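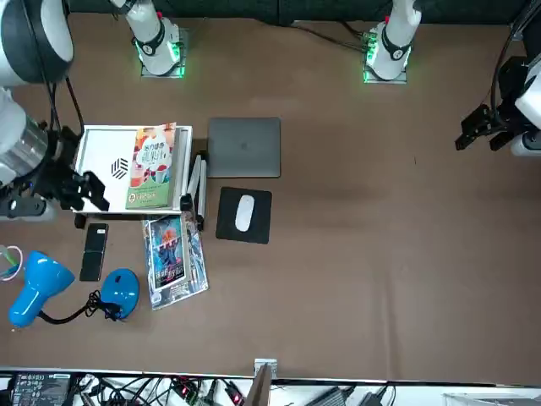
책상 정리 과제. 잡지는 흰 받침대 위에 있고, 노트북과 책은 아직 왼쪽에 모여 있다.

화요일, 밤 열 시

오늘도 일기를 한국어로 쓴다. 선생님이 일하는 이야기도 한국어로 써 보라고 하셔서 사전을 옆에 두고 앉았다. 기술에 관한 단어는 틀릴 수 있다. 틀린 곳은 나중에 빨간색으로 고칠 것이다.

아침 여덟 시에 실험실에 도착했다. Gurier 키트를 빌려 쓰는 기간은 3주이고, 이번 주가 두 번째 주이다. Plistalmont에서 보낸 계약서에는 키트의 값이 3,955유로라고 적혀 있다. 팔 두 개와 그리퍼 두 개, 제어 보드, 그리고 Clisis라는 프로그램의 일 년 사용권이 이 값에 들어 있다. 책상과 카메라는 들어 있지 않다. 나는 처음에 이 값이 팔 한 개의 값인 줄 알았다. 그래서 Sirkka에게 "비싸다"고 말했는데, 두 개의 값이라고 해서 조금 부끄러웠다.

오전에는 과제를 하지 못하고 설정만 했다. Clisis를 새 버전으로 바꾸었더니 왼팔과 오른팔의 이름이 서로 바뀌었다. 화면에서 왼팔을 누르면 오른팔이 움직였다. 설명서의 그 부분은 번역이 이상하다. "팔의 좌우는 팔의 입장에서 본다"라고 쓰여 있는데, 나는 이 문장을 네 번 읽었다. 로봇이 책상 건너편에서 나를 마주 보고 앉아 있다고 생각하면 된다. 그러면 로봇의 오른팔은 나에게 왼쪽에 보인다. 나는 한국어를 배울 때도 "가다"와 "오다"를 자주 바꾸어 말하는데, 같은 종류의 어려움인 것 같다.

점심은 식당에서 완두콩 수프를 먹었다. 빵이 딱딱했다.

오후에 책상 정리 과제를 시작했다. 물건은 모두 우리가 평소에 쓰는 것이다. 잡지, 책 두 권, 스마트폰, 닫은 노트북, 마우스와 마우스 패드, 파란 스태드(철자를 다시 확인했다: 스탠드)이다. 잡지는 표지에 음료수와 과일 그림이 있어서 보고 있으면 목이 마르다. 책은 만화 같은 그림이 있는 중국어 책이다. 나는 중국어를 읽지 못하지만 표지의 주황색 머리는 마음에 든다.

과제의 순서는 간단하다. 잡지를 받침대에 세운다. 책을 모은다. 스마트폰을 옮긴다. 사람이 하면 1분도 걸리지 않을 일이지만 로봇에게는 단계가 많다. 잡지를 세우는 일이 제일 어렵다. 종이가 얇아서 그리퍼가 너무 세게 잡으면 구겨지고, 너무 약하게 잡으면 미끄러진다. 나는 잡는 힘을 조금씩 바꾸면서 결과를 공책에 적었다. 프로그램에도 기록이 남지만 나는 손으로 쓴 것을 더 믿는다. Toivo Ikonen이라는 내 이름을 공책 첫 장에 한글로 "토이보 이코넨"이라고 써 놓았다.

광고에는 "200번의 시연으로 새 과제를 배운다"고 되어 있다. 이 말이 맞는지 확인하는 것이 우리의 일이다. 오늘까지 모은 시연은 아직 그 숫자에 많이 모자란다. 그래서 나는 좋다, 나쁘다를 아직 말하고 싶지 않다. Sirkka Valtonen은 벌써 의견이 있다. 그는 팔은 좋고 프로그램은 나쁘다고 한다. 나도 반쯤 같은 생각이다. 팔이 움직이는 것은 부드럽고, 손으로 밀면 바로 멈춘다. 이 점은 지난봄에 써 본 Lindqvist의 키트보다 확실히 낫다. Lindqvist의 것은 멈출 때마다 책상이 흔들려서 컵을 올려놓을 수 없었다.

마음에 들지 않는 것도 써 둔다. 첫째는 전선이다. 검은 전선이 너무 많고, 책상 앞쪽 선반에는 작은 기판과 전선이 엉켜 있다. 키트를 사면 이것을 넣을 상자도 주어야 한다고 생각한다. 문의했더니 상자는 따로 판다고 한다. 둘째는 그리퍼의 손가락이다. 각이 져 있어서 책처럼 단단한 것에는 좋지만, 동그란 것에는 자신이 없다. 파란 스탠드의 갓은 원뿔 모양이라서 어디를 잡아야 할지 나도 모르겠다. 내일은 갓을 잡지 않고 받침 쪽을 밀어 보는 방법을 시험하려고 한다. 셋째는 녹색 불빛이다. 팔의 밑에서 녹색으로 빛나는데 밝기를 줄이는 메뉴를 찾지 못했다. 저녁이 되면 눈이 피곤하다.

네 시쯤 Plistalmont의 상담 직원과 통화했다. 친절했지만 말이 아주 빨랐다. 좌우 이름의 문제는 알고 있다고 했고, 4월에 고친 버전이 나온다고 했다. 그리퍼 손가락을 고무로 바꾼 것도 있느냐고 물었더니 견적을 보내 준다고 했다. 아직 메일은 오지 않았다. 빌리는 기간을 한 주 더 늘릴 수 있는지도 물어보려고 했는데 잊어버렸다. 내일 꼭 물어볼 것.

다섯 시 반에 전원을 끄고 집에 왔다. 버스에서 오늘 새로 배운 단어를 외웠다. 받침대, 기울다, 구겨지다, 엉키다, 견적. "구겨지다"와 "구부러지다"는 아직 구별이 어렵다. 종이는 구겨지고 철사는 구부러진다고 사전에 나와 있다. 그러면 얇은 잡지가 휘어질 때는 무엇이라고 하는지 선생님께 여쭈어보겠다.

내일 할 일: 힘의 값은 오늘 마지막에 쓴 것에서 시작하기. 공책에 밑줄을 그어 두었다. 스마트폰은 세로로 놓는 것과 가로로 놓는 것을 둘 다 해 보기. Sirkka가 오전에 회의가 있어서 혼자 시작해야 한다. 자명종을 여섯 시 반에 맞추었다.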